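Prüfbericht Aufbewahrung: Metallwanne Mustholm von Nuvmont

Stand: 7. November 2025

Gegenstand der Bewertung ist die offene Metallwanne Mustholm des Herstellers Nuvmont in der Ausführung Grau. Das Modell wird für Werkräume, Lernwerkstätten und Materialausgaben angeboten, in denen Bausteine, Holzzuschnitte und ähnliches Stückgut griffbereit liegen sollen. Zum Vergleich wurde die Kunststoffkiste Ornico herangezogen, die in vielen Einrichtungen bereits vorhanden ist.

Lieferung und Aufstellung
Die Wanne wurde über den Fachhändler Daher bezogen und traf unbeschädigt ein. Eine Montage ist nicht erforderlich. Auf glatten Tischplatten empfiehlt sich eine rutschhemmende Unterlage, da der Hersteller keine Füße mitliefert. Auf unbehandeltem Sperrholz war der Stand auch ohne Unterlage einwandfrei.

Nutzung im Alltag
Die Erprobung erstreckte sich über 11 Wochen. Eingefüllt wurden überwiegend rechteckige Holzklötze in mehreren Farben. Die weite Öffnung erlaubt den Zugriff von allen Seiten, und einzelne Klötze lassen sich auch dann gut fassen, wenn sie schräg oder übereinander liegen. Unmittelbar an der Wand liegende Teile sind etwas schwerer zu greifen. Bei der Ornico-Kiste tritt dieses Problem wegen der gerundeten Ecken seltener auf – dafür gibt deren Boden unter Last merklich nach.

Als nachteilig erwies sich die Geräuschentwicklung. Werden Klötze eingeworfen, ist dies im Nebenraum deutlich zu hören. Eine Filzeinlage schafft Abhilfe, ist jedoch nicht im Lieferumfang enthalten.

Oberfläche und Pflege
Die Reinigung mit einem feuchten Tuch und anschließendem Trockenreiben genügt. Holzstaub setzt sich vor allem an der Kante zwischen Boden und Wand ab und sollte regelmäßig ausgebürstet werden. Gegen Kratzer ist das Material nicht unempfindlich. An der schrägen Innenwand ist die Beschichtung stellenweise abgeplatzt, der Boden ist verschrammt und weist helle, wolkige Flecken auf. Wer Wert auf ein gepflegtes Erscheinungsbild legt, sollte dies berücksichtigen.

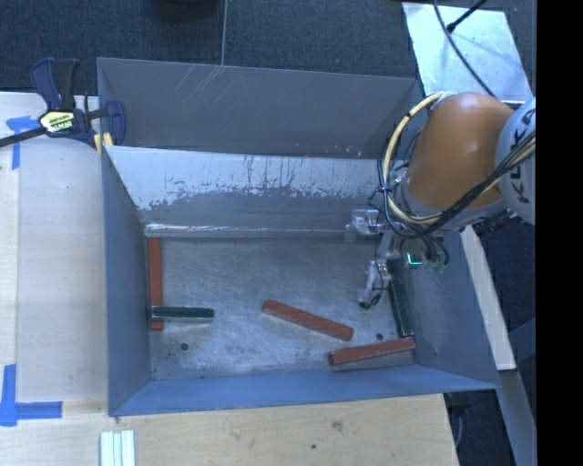 Bianka Dobos merkte hierzu an, dass sie die Spuren für hinnehmbar halte, solange keine scharfen Grate entstünden; für jüngere Kinder würde sie dennoch die Kunststoffkiste vorziehen, schon wegen des geringeren Gewichts.

Bewertung
Der Preis von fast 30 Euro je Stück ist für eine Metallwanne dieser Größe angemessen. Die Mustholm wird für Werkbänke und feste Arbeitsplätze empfohlen, für den häufigen Transport zwischen Räumen dagegen nur eingeschränkt. Ersatzwannen und passende Filzeinlagen sind bei Daher unter der Bestellnummer 557 erhältlich.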